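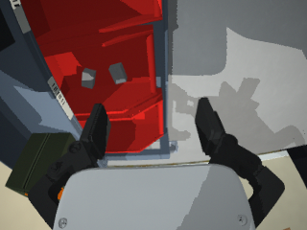
Bruvex: a task planner and grasp checker for arms that work out of bins

I started writing Bruvex because I was sick of rewriting the same pick script every time a bin moved. You know the one. It starts out at 40 lines, it's lovely, then someone shifts the rack over a bit and you're back in there with a tape measure. So now it's a proper package, Cultden sells it, and I get to write the page for it (lucky me!).

Current release: November 2023

What it does

You give Bruvex a model of your cell and a goal in plain terms, say, "block from middle bin to table". It works out the approach, checks the fingers against the bin walls and dividers, picks a grasp, and hands your controller a timed path. If it can't find one it tells you which bit got in the way, by name, and colours it in the viewer. I use that more than anything else in the package.

The simulator comes with it. Same planner, same messages, same timing as on the real cell, so you can break things at your desk first. I run it with the overhead view open on one side and the wrist view on the other, because a path that looks fine from the wrist can have the elbow doing something very silly over the rest of the table.

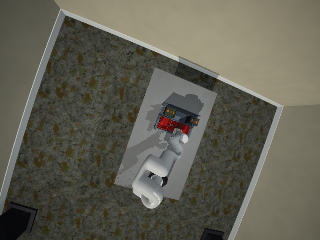
Reaching over a rack from the near end of a table is a good workout for any planner, as the arm gets stretched and the wrist has fewer ways to turn. Bruvex tries up to 500 candidate grasps per request and throws out the bad ones cheaply before it does the slow collision check. You can raise that to 900 in the settings file, though I've hardly ever needed to.

What's in the package

- The planner, with a Python interface and a small command line tool
- The simulator, with lighting and shadows you can change (do this if you're testing perception, please, flat lighting will fool you)
- Findcombe, our block and bin finder, which takes depth or colour pictures and gives back poses
- A cell editor for placing tables, racks, bins and pedestals. It'll take a second arm too, and the planner treats it as something to steer around unless you give it a job
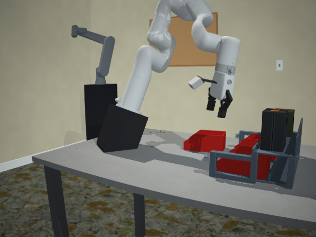
What you'll need

A Linux machine with 16 GB of memory is plenty for one arm. A graphics card makes the simulator much nicer to look at, but the planner doesn't use it. There's a driver for the Haddad controller in the box, and a template if you want to write your own for something else.

Licences

One licence covers 2 machines, so your desk and the cell. Updates are free until the next big version, which I'm hoping to have out in February. Teaching labs, send us a note through the contact form and we'll sort out a better price.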